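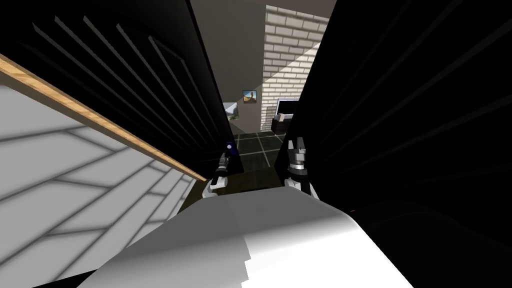
Workshop notebook, 30 May 2024

Indigo vat, second go

Well, the new vat is alive! Came in this morning, lifted the lid and there was the coppery skin on top with a proper dark blue flower in the middle, and underneath it the liquor was that lovely murky yellow-green. After the sulky grey thing we had in April I could have danced round the sink.

Recipe as run: 100 g indigo (the Keris powder, the last of the old tub), fructose and lime in the usual proportions, ground with hot water and left overnight wrapped in the old duvet. Stirred gently, no splashing, lid back on between dips.

Cloth first. I used the Dodden linen and a length of the Baumgartner wool, both scoured yesterday and soaked well before they went in. Linen had 5 dips, a few minutes each, with a good long airing in between. The colour change as it comes out never gets old – green, then teal, then blue creeping in from the edges while you stand there grinning at it. Wool only had 3 dips and is already darker than the linen (greedy stuff, wool). Must remember it doesn't like the lime, so a separate, milder vat for the rest of it.

Slight patchiness on one end of the linen where I let it fold over on itself. My own fault, I was admiring the other end.

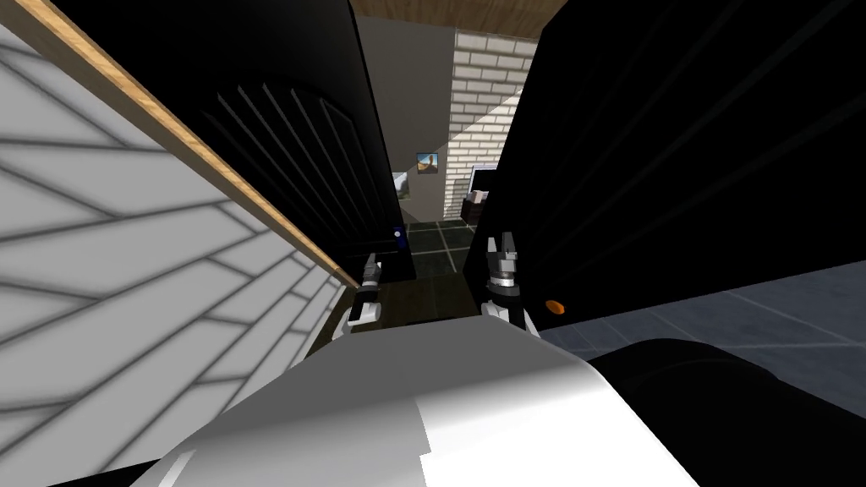 Black doors, pale panelled wall and the wood trim.

Rinsing: plain water until clear, then a splash of vinegar in the last one. Both pieces are hanging up now and I'll wash them properly once they've had a few days to settle. There's a bit of blue coming off on my thumb from the wool, so maybe another rinse first.

Still to do:
Feed the vat with fructose tonight if the green has gone dull.
Cut the Sevetti cotton into test strips and try 1, 3 and 5 dips side by side.
Order 500 g of indigo, and more lime.
Find the other glove.

I want to try clamped folds on the cotton next, just simple triangles to start with. If the vat holds up I might even risk the big tablecloth!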